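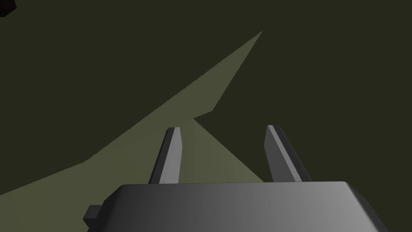 Chapter 6
Setting Up and Maintaining a Two-Finger Gripper

Before a gripper can be trusted with a part, three settings have to agree: the open width, the closed width, and the point between the fingertips that the controller treats as the tool center. A cell can run for weeks with one of these slightly off. The fault shows up later, as a dropped part or a worn fingertip.

This chapter follows one cell, the Trosau packing station at Clastach, from first setup through its 1,000-cycle check. Wanpen Ratanaporn wrote the maintenance sheet for the station, and her order of work is used here. The same steps are run in simulation first, then repeated on the machine.

6.1 Setting the approach

Start with the fingers fully open and the arm clear of the work surface. Jog down slowly and stop before the tips touch. Record the height. For a thin-walled part such as a bowl, the grip is taken on the rim, with one finger inside the wall and one outside.

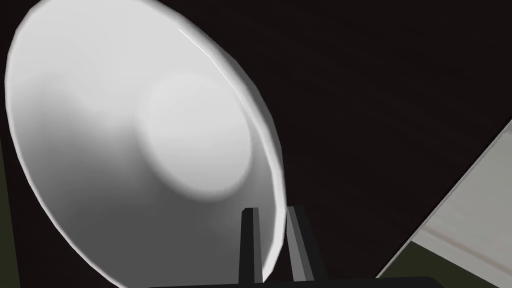 The gap on each side of the wall should be equal before the close command is sent. If it is not, the first finger to make contact pushes the part sideways, and the grip force reading taken at that moment is of no use. Correct the tool center and approach again. Do not correct it by moving the part.

On the Trosau station the opening was set to 35 mm for rim grips. Fault code 211 means the fingers closed past the lower limit without meeting resistance. Check these items in order:

Tool center offset
Finger mounting screws
Fingertip wear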